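Sunday, January 8, 2023

Quick one as I've got the arm mounted again and want to write it down before I forget, like last time.

So. Cable. The gripper cable on the Selen has been dropping out since October. Move the wrist past a certain point and the gripper just goes dead, error 211 in the log, then comes back by itself when you jog it home. I blamed the software for weeks. Reinstalled everything. Wrote a long grumpy message to Elie Harb, who wrote back one line - "have you wiggled the plug". I had not wiggled the plug.

Wiggled the plug. Error 211.

New cable came from Prantl on Thursday, longer than the old one, which was always too tight round the elbow. Fitting it:

- power OFF at the wall, not just the software stop
- old plug out, it's stiff, pull the plug not the wire (I know, I know)
- new one in at the side of the white module until it clicks
- leave a proper loop at the wrist, then back down the right side of the arm
- no ties yet!! run it loose first and see where it wants to go

That last one is the bit I got wrong before. I tied it all down neat on day one and that's exactly what wore the plug.

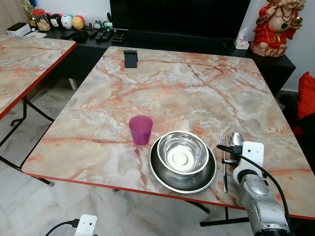 *Gripper over by the fork and spoon, new cable loose on the table.*

Then the slow checks. Speed down to 7 percent, which is painfull to sit through but you do see everything. Wrist all the way one way, all the way the other, watch the loop. It wants to swing out sideways and lie on the tabletop, so anything light within reach is going to get swept. Haven't decided what to do about that. A clip halfway up perhaps, Elie says velcro, I say velcro picks up fluff.

Also redid the zero positions while I was at it. Joint two was out, not by much, enough that it came down a bit to one side of where I asked. Navuveo (the little control program I use, free, ugly, works) keeps the old values in a file so I copied those off first. Do that. I didn't in October and lost an evening.

Saved the new set as bredden_87. Bredden is the name of the setup, don't ask, the number is just where I'd got to.
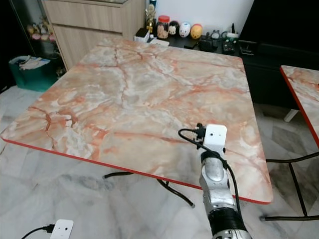
*Cable looping out to the left of the white module and back down the right side.*

After that I left it running open and close on a loop while I made dinner. 2734 cycles when I stopped it, no 211. Not proof of anything as the wrist wasn't moving, but the old cable would drop out even sitting still by the end so I'll take it.

Still to do:

- same test with the wrist turning, overnight if I can stand the noise
- wipe the lens on the gripper, dry cloth only
- check the base bolts again after a week, they they always settle
- cut the old plug open and have a look
- order a spare cable this time. Prantl took ages

If the wrist test goes ok I'll put the ties on next weekend, two at most, and post the log. Dinner was burnt btw.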